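Odumitz Workshop Bulletin
16 May 2025

Surface finishes: hardwax oil or lacquer on shared tabletops

The question of what to put on a wooden tabletop comes up every spring, when heating is turned off and last winter's wear becomes visible in daylight. This item covers pale woods in rooms where many people use the same table: schools, studios, reading rooms, offices. Kitchens have different requirements and were treated in the March issue.

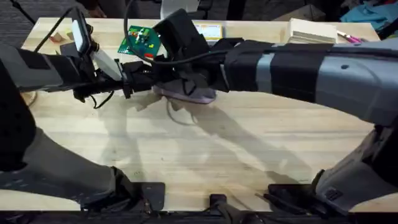
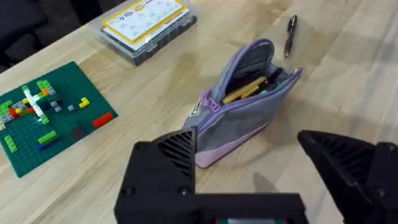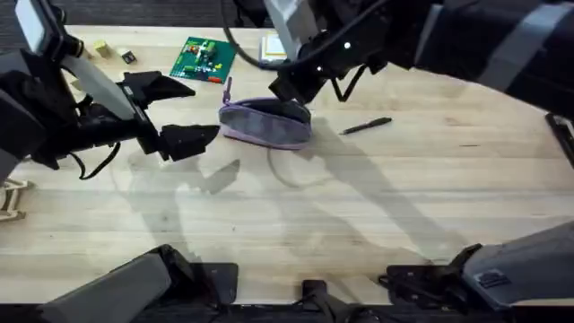 Light wooden tabletop, three views.

Two families of finish account for most of what readers use. Lacquer forms a film on top of the wood. Hardwax oil soaks into the upper fibers and leaves only a thin layer at the surface. Both will protect a table against pencil, tea and damp sleeves. The practical difference shows up at repair time. A worn lacquer film usually has to be sanded back across the whole top, and the edge of a spot repair stays visible at a low angle of light. An oiled top can be treated in patches, provided the same product is used and the patch is feathered out along the grain.

Pale woods add a complication. Most oils shift the color toward yellow, and the shift is strongest on freshly sanded stock. Products sold as "natural" or "raw" contain a small amount of white pigment to offset this. The pigment settles, so the can should be stirred from the bottom before use and again during the job. Shaking is not a substitute and introduces bubbles. Two cans used on one top should be mixed together first.

We compared two products this season on offcuts from the same board. Grollomus Raw is a two-part oil with a separate hardener. Zosex 24 is a single-part oil; the number refers to the hours the maker asks for between coats. Both were applied by pad to wood sanded to 120 grit and then 150.

Grollomus Raw left the lighter color. The pot life is short, and any mixed oil left over at the end has to be thrown away. It was ready for light use the next morning. Overlaps were visible where the pad had been lifted and put down again in the middle of a board, so each pass should run the full length of the top.

Zosex 24 was more forgiving to apply. It stayed workable for 20 minutes at normal room temperature, which is enough for a large table if one person spreads and a second wipes. The color was slightly warmer after two coats. Water left standing overnight raised the grain on the one-coat sample – the two-coat sample showed no mark. We would not stop at one coat on any table that sees daily use.

Sanding has more influence on the result than the choice of product. Going finer than 180 grit closes the surface and the oil sits on top, where it stays tacky. A 400 grit pad is useful only between coats, by hand and with very little pressure, to take down raised fibers. Vacuum the surface and wipe it with a dry cloth. Tack cloths can leave a residue that shows as small dull spots under the oil.

Edges and end grain need separate attention. End grain takes up more oil than the face and should be recoated while the first application is still wet, until it stops absorbing. Rounded edges wear first, particularly where forearms rest, and should be checked twice a year. Treat the underside as well. One coat is sufficient there, but a top sealed on one face only will take up moisture unevenly and may cup.

For cleaning, use a damp cloth and a neutral soap. Alcohol wipes and degreasers strip oil finishes, and marker pen is better removed with a little of the original oil on a white pad. Ink that has reached bare wood will need sanding.

Used oil rags can ignite without a flame as they dry. Lay them flat outdoors to dry or put them in a lidded metal container filled with water. This applies to both products tested.

Van der Linden stocks the two oils in small cans and will cut pads to size on request. The warehouse holds 3,000 sheets of the 150 grit paper following a supplier change; the older paper with the green backing is discontinued, and existing stock clogs faster on resinous woods.

Readers with a top that has already been lacquered should test a hidden area before switching to oil. If a drop of water stays beaded after sanding, film remains in the grain and the surface needs another pass at the coarser grit.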